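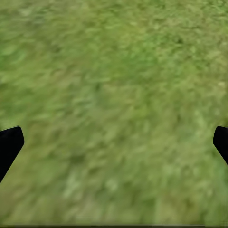
Grass, rendered from directly overhead.

The Zemanport town council met Friday to take up the short-term rental ordinance again, and by 10 p.m. it had agreed on what a bedroom is. A bedroom has a door. The rest of the ordinance was put off until June.

For anyone who has been living a full and happy life elsewhere, the draft would require owners who rent a house for fewer than 30 nights at a time to register with the town and pay $300 a year. A second violation in the same year would bring a $500 fine. The first gets you a letter, which Councilman Darius Luik described as "firmly worded." He has not written it yet.

Most of the evening went to the question of who counts as an owner. Several houses on Pokent Road belong to a company called Tang Holdings, and the draft says an owner has to live in town for half the year. Can a company live in town? The town attorney said she would look into it. Luik said he had never seen it at the post office.

Živko Kolev, who rents out the apartment over his garage on Prastov Street, told the council he was fine with the fee but wanted to know what it paid for. The answer was an inspection, to be done by the building inspector, who works Tuesdays and was not at the meeting. Kolev asked whether the inspector knew about this. There was a pause — a fairly long one — and the clerk made a note.

The council also heard that Zemanport, with around 4,000 year-round residents, has no list of its rentals. A motion to make one by looking at the booking sites passed without objection, though it did not say who would do the looking.

The draft comes back in June with new language on companies, parking and trash cans. Written comments can be dropped at the clerk's window until noon on the day of the meeting. Please sign them. Last time two people didn't, and both were about the same rooster.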